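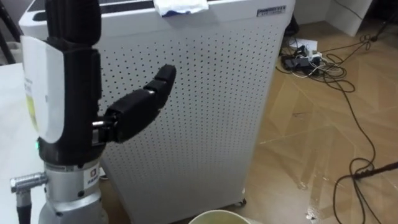
A jointed robot hand beside an air purifier with a cloth lying over its top.

Main page | Contents | Random article | Robotics portal | Talk | Print

Chore automation

Chore automation is the attempt to have machines do the small jobs of homes and workshops: wiping, folding, tidying, fetching, sweeping, sorting and putting back. The term is normally kept for general-purpose machines, meaning ones expected to do more than one of these. A dishwasher automates a chore but is left out by convention, perhaps because it works.

The field has been described as nearly ready for several decades. As of the late 2010s, machines can perform most individual steps of most household chores under favorable conditions. Favorable conditions are not common in households.

Scope

Writers on the subject usually divide chores by what they ask of the machine. Floor chores need wheels and a sense of where the walls are. Surface chores, such as dusting or wiping a counter, need an arm. Soft chores involve cloth, bags, bedding or anything else that changes shape when touched, and need an arm, a hand and a good deal of patience from whoever is standing nearby.

Shop-floor chores make up a fourth group. They include clearing a bench, returning tools, emptying bins and moving parts between stations. These are distinct from production work proper, where industrial robots have been at home for a long time. A factory may weld a car body without human hands and still employ a person with a broom.

The cloth problem

Picking up a cloth is the standard embarrassment of the field. A rigid box has the same shape before and after it is lifted, so a machine that knows the box can plan its grip in advance. A crumpled cloth has no front, no handle and no settled outline. The machine must find an edge, or pinch a fold and hope. If it pinches too lightly it lifts nothing. If it pinches too deeply it takes hold of whatever is underneath, and household cloths are very often on top of something.

Removing a cloth from an appliance adds some complications of its own. The top of the cabinet may be rounded or have a vent in it, the cloth may hang partly down the front, and a cabinet on casters may roll when pushed. A person deals with all this while talking on the phone. A robot hand approaches with one finger out and a great deal of computation behind it.

Folding comes after picking up and is treated in the literature as a separate and worse subject. Fitted sheets are rarely mentioned.

The Hereck trials

The best-known attempt to put numbers on the matter was carried out at Hereck by a small group led by Graziella Dal Bello, using an arm and hand assembled under the name Promow. Dal Bello's idea was to ignore speed records and demonstrations and simply keep a log. Every attempt was written down, including those made while visitors were present, which had not been the custom.

The log ran to 2507 attempts across 42 chores. A chore was called "domestic grade" if the machine finished it in at least 80 percent of attempts without a human hand entering the work area. By the close of the trials in July, 2 chores had reached the grade: placing a cup in a bin, and pressing a wall switch. The first of these was criticized by reviewers, who pointed out that most people would want the cup back.

The results were published in a report dated Sep 27, 2019. It is written in a flat style and contains a long appendix of failures, sorted by cause. The largest group is headed "grip," followed by "could not find object," "found different object," and "cable." The last of these covers occasions on which the machine snagged a power or data line, in several cases its own.

Dal Bello wrote in the introduction that she had expected the arm to be the hard part and had been wrong, and that the hard part was "everything else in the room." The line is widely quoted by people who sell arms.

Floors and clutter

Floor-cleaning machines are the one clear commercial success and are sometimes offered as proof that the rest will follow. Critics reply that the owner of such a machine quickly learns to pick up the socks, move the chairs and lift the cables before pressing the button, and that an honest account of the labor would include this. The practice is called pre-cleaning. Haworth, a maker of home machines, listed it in an early manual under "Getting Started" and in a later one under "Daily Use."

Loose cables remain a difficulty for anything with wheels. They are thin, they are dark as often as not, and they lie in loops. Power strips are worse, being too tall to drive over and too low for some sensors to notice. Glossy floors cause a further problem, as reflected lights can be read by a camera as objects. Machines have been recorded steering politely around a ceiling lamp.

Shop-floor use

Workshops were expected to be easier than homes, having flatter floors and fewer cushions. The Gremetti workshop, which took a pair of chore machines on trial, reported good results in moving full crates and poor results in everything done at a bench. The machines returned tools to the right drawer when the drawer had been left open at the right width. Staff got into the habit of leaving it so, and later of putting the tools in while they were there.

The trial was extended once and then allowed to lapse. Gremetti kept the crate carrier.

Measurement disputes

There is no agreed test of whether a machine can do a chore. Some researchers count a task as done if the object ends up in the right place. Others require that nothing else has been moved, and a strict minority ask that the machine notice the chore needs doing. No system is known to have passed the strict version, and several human subjects have also had trouble with it.

Time is another sore point. Published videos are often sped up, with the factor given in a corner in small type. The Hereck report gave all times as measured. Wiping a table took long enough that the table was, in two logged cases, needed for lunch.

See also

Pre-cleaning
Grasp planning
Laundry
Deformable objects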